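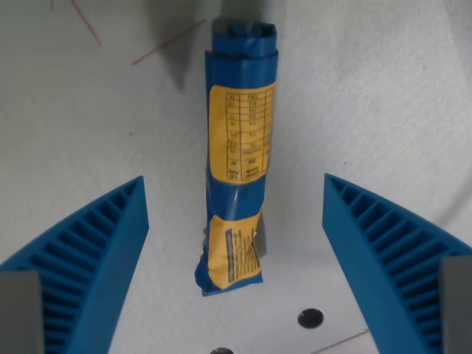 Gisler Packaging Team, Mullance site

Snack wrappers get a collection of their own in Mullance

Crisp packets, biscuit sleeves and the crinkly film around cereal bars can now be dropped off at the Mullance site, where the Gisler packaging team is opening its wrapper collection to the whole town in April. It started as a staff trial in the canteen, and we are delighted with how it has gone!

During the trial, 77 members of staff brought in 2,146 empty wrappers from home and from their lunch breaks. Most were the glossy, brightly printed sort that spring open again the moment you let go of them, so the team spent a good while trying out ways of making them smaller. Folding flat was popular at first. Rolling won in the end: a big, floppy wrapper becomes a neat upright cylinder, a few times taller than it is wide, with its nutrition table still curling round the outside.

"I was a folder for weeks and I argued for it quite loudly," said Beat Baumgartner, who leads the packaging team. "Then Wanting rolled a whole lunchtime's worth while I was still flattening my third, and I gave in. They stand up in the box like pencils, and we fit far more into each one."

The collected wrappers go to Titico, a sorting firm two streets away from the site, which checks them by material and sends the suitable film on to Bresex to be made into sheet for garden edging. The first delivery, 584 wrappers in a single afternoon, was sorted by hand so that both firms could see what people really bring in (a lot of salted peanuts, by the look of it).

Wanting Shen, who looks after the collection boxes, has put together some short advice for anyone joining in. Shake out the crumbs. Press the air out from the bottom of the packet towards the top, roll it tightly, then tuck the end over. No tape, please, and no elastic bands. A roll that loosens a little on the way is perfectly fine. Foil lids, paper bags and anything with food still stuck to it can't be taken for now.

"People ask whether they should cut the label part off," she said. "Please don't! Leave the whole thing in one piece. The printed panels are handy for us when we're sorting, and small scraps just end up at the bottom of the box."

Boxes will stand inside the main entrance in Mullance and beside the canteen door, and both will be emptied daily at 4 pm. Schools and clubs that would like a box of their own can borrow one for up to 2 months by asking at the front desk, where printed copies of the rolling advice are also available.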